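3.2 Reading Sessions and Newsletter Logs

The study draws on two bodies of material. The first is the set of delivery and opening logs kept by Fulline, a regional news publisher that sends a morning newsletter and an evening newsletter to the same subscriber list. The logs cover 2,951 subscribers who agreed to have their opening records used for research. The second is a series of in-person reading sessions held in Obi and, on a smaller scale, in Brasine. Okeke's earlier work on headline order relied on logs alone, and the present design follows its coding rules wherever the two overlap.

The publisher changed the form of its evening newsletter in April. Before the change, the newsletter opened with the main story of the day and gave the remaining items in order of importance as judged by the desk. After the change, it carried a short roundup of unrelated items: one on sports, one on business, one on local government, and a closing item that the desk was free to choose. Each item ran to nearly 100 words under its own headline. The morning newsletter kept its earlier form throughout and serves as the comparison.

Openings were counted once per subscriber per issue. Repeat openings of the same issue were dropped, as were openings recorded within the first seconds after delivery, which in most cases come from mail filters. Clicks on individual items were kept in a separate file and matched to the openings by issue. Subscribers who moved from one newsletter to the other during the study period stay in the group to which they belonged at the start.

For the reading sessions, participants were recruited through a notice in both newsletters. Each participant read one roundup issue and one issue in the earlier form, on paper, and then answered a short set of questions from a member of the research team. The order of the two issues was changed from one participant to the next. Paper copies were used so that differences in phone and screen size would not affect how far down the page a reader went. The copies were printed in a single column, with advertising removed and the headlines set in the publisher's usual type.

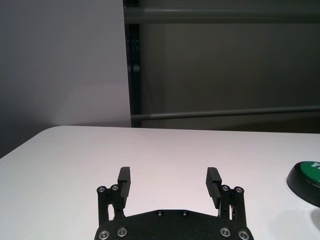
Figure 2. White tabletop with rounded corner, Obi site.

Participants were told that they could stop reading at any point and could skip any item. They marked the place where they stopped with a pencil. They were then asked which items they remembered, which they would have passed over at home, and whether the issue had left them with the sense of having followed the day's news. This last question was asked in the same words at both sites. Answers were written down during the session and read back to the participant for correction - a step that lengthened the sessions but removed many unclear entries.

Coding was carried out in Atel, the software also used for the log files. Remembered items were scored as full, partial, or absent. A partial score was given when the participant named the subject of an item but could not say what had happened. Sports items caused the most disagreement between coders, chiefly where a participant recalled a team or a player from general knowledge and the item itself added little. These cases were settled by discussion and are marked in the data file.

The log period ran for 11 weeks. Issues sent on public holidays were left out, as the desk used a shorter form on those dates. Results from the logs are given in Section 4.1, and results from the reading sessions in Section 4.2.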